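Tumska Serving and Sorting Tray – Sage Green

Sold by Detico Home. Back in stock November 2021

Big flat tray for the kitchen table, the desk, the craft corner. Rectangular, rounded corners, low lip all the way round. Soft green, somewhere between sage and mint. Goes with pale tables especially.
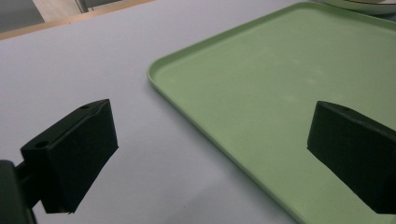

Plastic, so light to carry even loaded up. Wipe with a damp cloth, dish soap if it's greasy. No scouring pads please – they dull the finish. Stacks flat, four trays take up nearly the same shelf space as one. Comes in one size only for now, the smaller Tumska is due back next September.

Matte finish with a slight speckle. Will pick up light scuffs with use, thats normal for this material and not covered by the returns policy. Cracks and warping are, send us a picture and your order number.
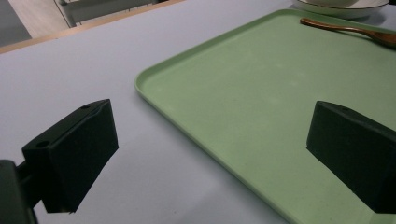

Tumska tray in sage, on a light gray tabletop. Some light surface marks visible.

Not for the oven or microwave. Hot pans go on a trivet first. Fine for cups, cutlery, wooden spoons, seed packets, beads, whatever. Shipping in 4 days, returns within 11 days of delivery, unused and in the orignal wrap. Orders of 7 or more, write to Mahtab Nouri at the trade desk for a price. 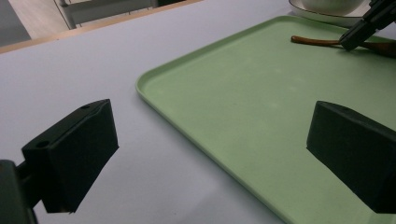 Can I cut food directly on it?
Better not, a knife will mark the surface. Use a board and move things over after.

Other colors – see the Nakunier range.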